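Gristo: Sorting and Storage of Small Table Waste
Project report, section 3
1st July

3.1 Purpose

The Gristo project looked at how mixed items left on a work table should be grouped before disposal. Earlier work (section 2) covered paper. This section covers rigid plastic: drink bottles, cups, and the small parts that tend to be dropped into cups.

3.2 Items

Two item types made up most of the log. Bottles were recorded by cap state (on or off) and by position (upright or on the side). Cups were recorded by content. A cup with anything in it was entered as a container, an empty one as waste. The full log has 373 entries and was kept in a shared sheet named Sisel.

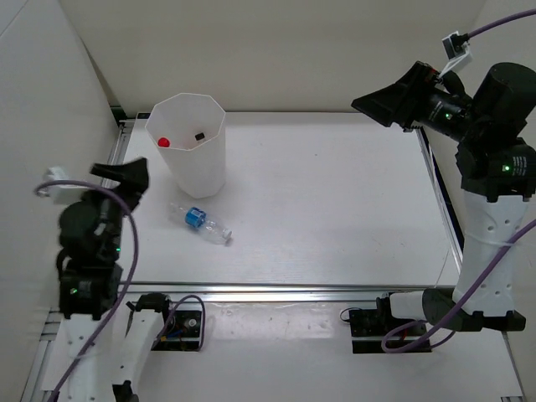 Should a bottle be stored with its cap on?
For this project the cap stays on. Loose caps were logged as separate items, and that made the bottle entries hard to match later.

3.3 Layout

A cup with small parts inside stays upright at the back of the table. A bottle lying on its side goes in front of it, where it can be picked up without reaching over the cup. Clear bottles are easy to miss on a pale surface — a colored cap helps.

3.4 Limits

Entries were made over 30 sessions by one person, so there is no check on labeling. Crushed bottles were left out. In 7 entries the cup content was not recorded, and these are marked "unknown" in Sisel. The second log, Festolon, starts in August and will include metal cans.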